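How I set up a simulated tabletop before I let a policy loose on it

Posted 22/10/2023

I get asked a lot how I decide whether a sim scene is good enough to evaluate on, so I finally wrote down my routine. It's mostly boring housekeeping, and it has saved me from publishing bad numbers more than once. Kanchan Dixit and I wrote the first version in May for our Lasum project, and I've been fiddling with it ever since.

You'll need a simulator, an arm model you trust, a folder of object meshes and a plain text file for notes. That's it!

Step 1. Write the task sentence first

Before you place a single object, write what the arm is supposed to do in one sentence. "Put the banana on the red plate" is fine. "Tidy up" isn't, because you and I will score it differently. Under that, write what counts as a success. Mine says the object has to be released and resting on the target for 2 seconds. Pick your own number, but pick it now and leave it alone once the runs start.

Step 2. Freeze the asset versions

Copy the meshes into the project folder and never link to a shared one. I learned this when a shared mug mesh got a new collision shape halfway through a batch, and I had to throw out 33 runs (I'm still a little sore about it). Put the version of the simulator, the arm model and every mesh in your notes file.

Step 3. Check scale and mass

Meshes come from all over, and some of them are in the wrong units. Load each one by itself next to a cube of known size. Then look at the mass. A default mass makes a full can behave like a ping-pong ball, and your grasp results will look terrible or wonderful for no good reason.

Step 4. Let everything settle

Drop the objects a tiny bit above the surface and run the physics for 7 seconds with the arm parked. If something is still creeping or jittering after that, fix the collision mesh. Don't just turn up the friction until it stops - I did that for a year and it hides all kinds of trouble.

Step 5. Keep distractors in

Include things the task doesn't mention, and make some of them annoying on purpose. I like having two objects of the same kind in different colors, so the instruction has to be read properly.
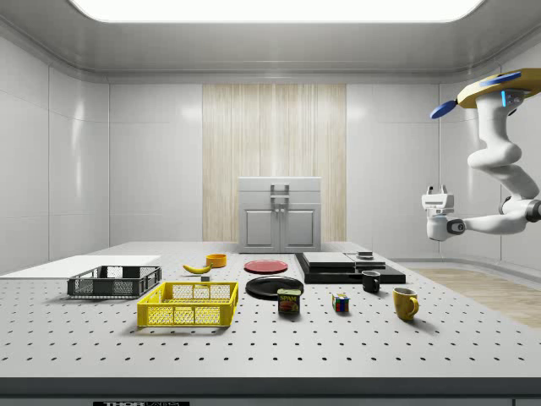

With a black mug and a yellow mug on the same table, "pick up the mug" is a bad instruction, and I'd rather catch that here than in the results. Same with plates: say red or say black. I also like one pair that shares a color but nothing else, like a banana and a yellow basket.

Step 6. Fix your seeds and your count

Decide how many trials you'll run per task and save the seeds before the first one. I use 30. No adding extras because the last few looked unlucky. Failed runs stay in the log, and so do runs where the physics blew up, with a tag of their own.

Step 7. Get someone else to score a batch

Fadwa Abdel Rahman scores a batch of mine from the recordings, without seeing my marks. Where we disagree, the success rule from step 1 usually needs better wording, so I fix it and rescore everything from the start.

When you write it up, say clearly that the results are from simulation, and put it right next to the numbers. My notes template is in the Pudell folder if you want to copy it.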